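Comparing two grippers on cloth: setting up the close camera

This page covers the camera half of our cloth-gripping comparison. The two grippers are the Lellik, a two-finger parallel type with soft pads, and the Leckie, which has narrow hard fingertips. Picking up boxes with either one is easy enough to judge from across the bench. Cloth is harder, as the difference between a good grasp and a poor one can be a single fold, so you need a camera close to the material.

What you need

A fixed camera that can focus at short range, a stand that doesn't move when the arm does, a lamp, and one piece of heavy cloth with seams in it. Use the same piece for both grippers. We run the arm from the Esden controller, but nothing below depends on it.

Step 1. Choose the cloth and lay it down

Thin, plain fabric gives the camera very little to hold on to. A twill is better, as the ribs show which way each layer is lying. Fold it so that a hem faces the camera and a second layer sits behind it. Leave the folds rounded; if you press them flat, the fingers have nothing to close on.

Step 2. Set the focus on the stitching

Turn autofocus off. Move the camera in until the cloth takes up nearly all of the view, then focus by hand until you can pick out single stitches along the hem. Don't worry if the layer behind goes a little soft. The hem is where you will be judging the grasp. 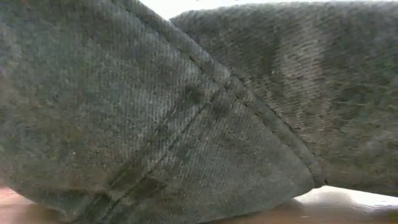 Focus set on the seams. The rear layer is softer.

Keep a small strip of table in view at the bottom. It gives you a fixed reference, and you will want one when you compare lift heights later.

Step 3. Set the light

Put the lamp above the cloth and slightly to the right. The ribs and the folded edge should stand out, with the underside of the front fold going darker. Watch for glare on the table. A small highlight is fine, but if it spreads up to the lower edge of the cloth, lower the exposure before you move the lamp.

Step 4. Check the marks on the cloth

Worn cloth is good test material, but dark patches can confuse software that looks for edges. Save a still and run your edge finder on it before any trials. If it picks out a stain and misses the hem, raise the threshold and try again. Sandamali Begum wrote our script and left it at 49, which is a sensible place to start. 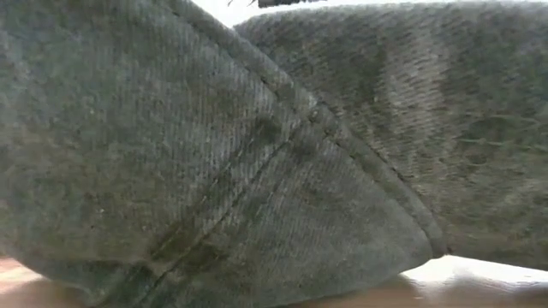 Dark staining along the seam, with the folded edge to its right.

On a view like this one the folded edge is the line you want the software to return. The seam inside it may come back as well — that is all right as long as the script ranks it second.

Step 5. Run the trials

Do seven grasps with the Lellik, then seven with the Leckie, and reset the cloth by hand between each. Aim for the same point on the hem every time. Save a still before the fingers close and another after the lift. Write down whether the gripper took one layer or both, and whether the cloth slipped.

Change nothing on the camera when you swap grippers. If the stand gets knocked, start that set again.

The sheet for recording results is in the Trirkedside folder, under cloth trials.

Last updated Oct 27, 2025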